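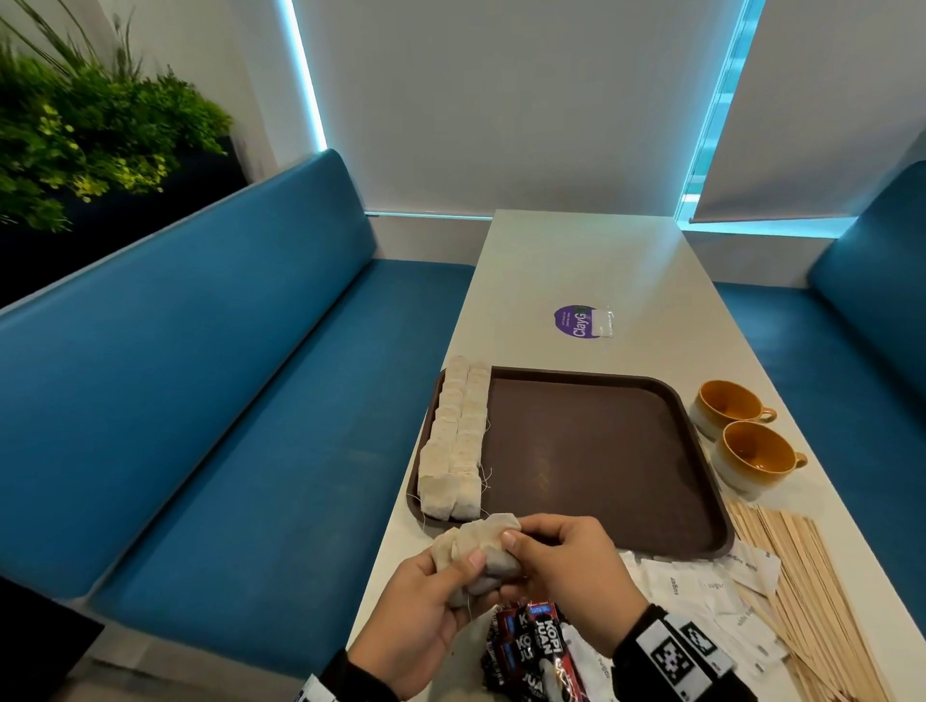 Figure 3. Booth table at the Nendamport site with a serving tray part-way through laying out. Tea bags are placed in two overlapping rows along the left side of the tray.

3.2 Setting and materials

The layout sessions were held in the staff lounge at Nendamport, at a booth with a white rectangular table between two upholstered benches (Figure 3). The booth was selected over the kitchen counter used in the pilot for two reasons. First, it is where the trays are put out for guests, so the arrangement is made at the height and reach at which it will later be used. Second, the bench seating limits how far a person can lean over the table, and the pilot had suggested that reach affects the order in which the parts of a tray are filled. Roller blinds on the back wall were kept down during all sessions. 

Each session used one dark brown tray with rounded corners and a raised rim. The colour matters to the method. Pale paper squares on a dark base give a clear outline, and gaps between neighbouring bags can be read from a still photograph without further treatment. The raised rim gives the first row a fixed edge to sit against. In the pilot, Teoh and Rangel used a flat board with no rim, and the outer row drifted inward as bags were added.

The tea bags were square, in speckled beige-white paper, each with a thin string. They were supplied without outer envelopes by Fason. Envelopes would have made the bags stiffer and easier to align, but they would also have hidden the strings, and the handling of strings is one of the behaviours under study. Small items already on the table were not cleared before a session. A round sticker and a clear sachet can be seen toward the far end in Figure 3.

3.3 Procedure

Participants were asked to fill the tray "so that it looks ready to serve". No pattern was shown and no finished tray was in view. Each participant completed one tray. A total of 106 trays were laid out between August and the close of data collection on December 28, 2001. Sessions had no time limit, and participants were free to move or remove any bag already placed.

Still photographs were taken during each session and after the participant had declared the tray finished. Brandão and Thaler coded the stills separately, using the scheme described in Section 3.4. Where they disagreed, Aguiar made the final decision without seeing either of the earlier codes.

3.4 Coding of arrangements

Three features were coded. Row direction was recorded relative to the long side of the table. Overlap was recorded as absent, partial or shingled, the last term being kept for rows in which the bags lie one upon another in sequence like roof shingles, as in Figure 3. String position was recorded as tucked, aligned or loose. A string was coded as loose if any part of it curled out from the end of a row onto bare tray, even where other strings in the same row were hidden.

Overlap proved the easiest feature to code and string position the hardest. On a crowded tray it is often unclear which bag a string belongs to, and for this reason strings were coded by row and never by single bag. We accept that this loses some detail. A row with one stray string and a row with many receive the same code, and the analysis in Section 4 should be read with that in mind.

Unfilled area was also noted for trays photographed before completion. A tray with both rows set against one side and the remainder bare was coded as edge-first – the alternative codes were centre-first and scattered. Edge-first does not imply that the finished tray will be full. Several participants declared a tray finished with a large part of the base showing, and these trays were kept in the sample.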